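Section 4. Pre-Use Checks and Good Practice for Hand-Held Gripper Tools
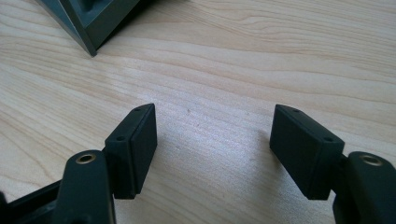 4.1 Scope

This section applies to every operator who uses a Prodano hand-held gripper tool at a bench or table. It covers the condition of the fingers and pads, the state of the work surface, and the conduct of the operator before and during a recording session. It does not cover battery care (Section 7) or transfer of files (Section 9).

Sites that also run the Dusent fixed arm must follow the separate rules posted at the arm cell. The two sets of rules are not interchangeable.

4.2 Responsibilities

The site lead assigns each tool to one operator for the length of a session. The operator is responsible for completing the checks in 4.3 and for signing the tool log. An operator who has not signed the log may not begin recording.

Changes to this section are approved by Tiburcio Orozco, Operations Standards. Requests for changes must be made in writing and must give the paragraph number.

4.3 Checks before each session

1. Confirm that the tool is switched off and that the trigger is fully released. The fingers must stand open, with nothing held between the pads.

2. Look at both fingers from above. The pads must sit level with each other and lean by the same amount. If one pad sits higher than the other, stop and go to 4.5.

3. Inspect the brass threaded insert at the top of each finger arm. The rim must be clean, and the insert must not turn or lift when pressed with a fingertip.

4. Inspect the inner face of each pad. Remove dust and adhesive residue with a dry lint-free cloth. Do not use solvent.

5. Squeeze the trigger slowly until the pads meet. The faces must touch along their full height. A gap at the upper end usually means that a pad has been seated incorrectly.

6. Release the trigger. Both fingers must return to the open position without sticking. Repeat the full stroke 2 times.

7. Switch the tool on and wait for the steady indicator light.

8. Sign the log and enter the time.

NOTE: Steps 5 and 6 must be carried out with the tool held clear of the table. Closing the pads against the surface gives a false result.

4.4 Preparing the work surface

1. Clear the surface of all items that are not on the task sheet. Trays, boxes and parts bins that belong to the task must be placed behind the working area so that the fingers can open fully without touching them.

2. Wipe the surface and let it dry. Small specks and crumbs are picked up by the pads and will reduce grip.

3. Check for glare. Pale wood and coated tops can reflect overhead light strongly. Where the bright area falls between the pads, move the task or adjust the lamp. Do not cover the table with paper or cloth unless the task sheet calls for it.

4. Bring the tool down to working height with the fingers open. Keep the bottom edges of the pads slightly above the surface. Dragging the pads along the table wears the lower edge and marks the finish.

CAUTION: Keep the free hand away from the space between the pads whenever the tool is switched on. The closing force can be up to 100 newtons and is enough to pinch skin.

CAUTION: Do not hang cords, lanyards or loose sleeves over the finger arms.

4.5 Faults

A tool that fails any check in 4.3 must be taken out of use at once. Attach a red tag, write the number of the failed step on it, and place the tool on the service shelf. Operators may reseat a pad one time only. If the check fails again, the tool goes to the service desk.

Screws that enter the threaded inserts may be tightened only by trained service staff using the Vikness torque driver. Overtightening will pull the insert out of the arm, and the arm must then be replaced as a complete part.

Pads must be replaced in pairs. A new pad must not be used opposite a worn one.

4.6 During the session

Move at a steady pace and approach each object with the fingers open. If an object slips, set it down where it is, open the fingers fully and begin the grasp again. Do not steady the object with the free hand unless the task sheet allows it.

If any person enters the working area, stop and release the trigger. Resume when the area is clear.

4.7 Records

Completed logs are kept at the site and sent to El Khatib each October for review. A page with a missing signature is treated as an incomplete session, and recordings made under it are held back until the site lead has given a written explanation.

Continue to Section 5, Calibration.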